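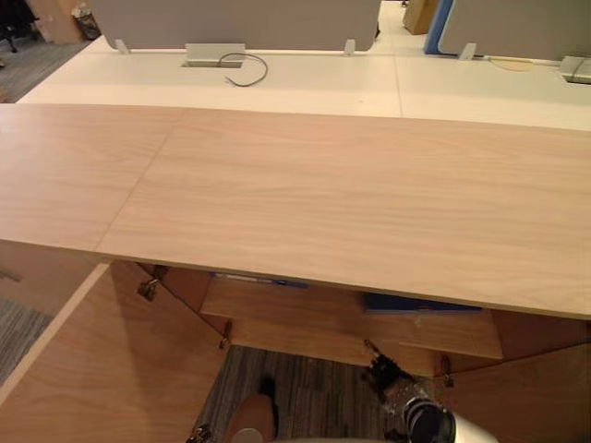
Head view, office cabinet task, both doors open.

Korix Capture Kit for Arm and Hand Work
Products | Data capture | Korix

Sold by: Lestlow
Reviewed for this page by Mamta Joshi
Page updated 9 May 2024

Overview

Korix is a kit for recording people driving a robot arm through everyday jobs, so that a learning system can be trained on the recordings. You get a head camera mount, the operator controls, a recording box and the software that lines everything up. You supply the arm and the hand. You also supply the patience, and the kit can't do much about that.

The maker's brochure says you can teach a new task in an afternoon. I would not plan a project on that sentence. You can record a task in an afternoon. Whether anything has been taught depends on what you recorded, how much the recordings differ from each other, and how your training goes afterward. Korix has no hand in the last part.

What it does well

Timing. Camera, arm position and finger position are stamped by one clock in the recording box. We had endless trouble with this on the older Tomar kit, where the video slid behind the arm during long takes and you only found out when training went wrong.

Marking takes. A foot pedal starts and stops each one, and a second press within 3 seconds throws it away. Operators use it. With Tomar they had to reach for a keyboard, so bad takes got kept.

Cabinets and shelves are a fair test of any head camera. In the view at the top of this page, the cabinet top hides the rear of the folder or book on the shelf, while the gripper fingers down at the lower board stay in sight. That is a normal working view for this kind of furniture, and no software setting will let a camera see through a cabinet top. If your task happens deep inside a shelf, budget for the wrist camera. It is sold separately, and in my opinion it should not be.

What to be careful about

The "quality score." Each take gets a number out of 80. It measures smooth motion and dropped samples. It has no idea if the job got done. A take where the hand calmly closes on air can score very well. Have a person watch the takes, or at least a decent share of them.

The "ready at 1000 takes" claim. I asked where that number came from and was sent the brochure again. One thousand takes of the same door from the same spot are worth less than a smaller set where the cabinet, the height and the contents change. Move things between takes. Change rooms if you can.

Background clutter. Partitions, cables, chairs and carpet all end up in the recordings. Korix has a crop tool to cut them out. Leave it off unless your robot will work somewhere with bare walls - most will not.

Specifications

Head mount: adjustable, fits post or helmet
Camera inputs: up to 3
Recording box: internal drive, removable
Battery life: 8 hours claimed, less with the wrist camera on
Operator controls: hand controllers and foot pedals
Export: plain video files with a separate motion file for each take
Arm and hand: not included

In the box

Head mount and camera, recording box, hand controllers, foot pedals, charger, cable set, printed setup guide. The guide skips camera alignment, so download the longer version before you start.

Works with

Most common arms through the standard driver. Vutlow hands need an adapter. A built-in Vutlow driver is promised for August - buy for what ships today.

Price and loans

Quoted on request. Lestlow lends demo kits to labs and workshops. Ask for one and record your own task before you order.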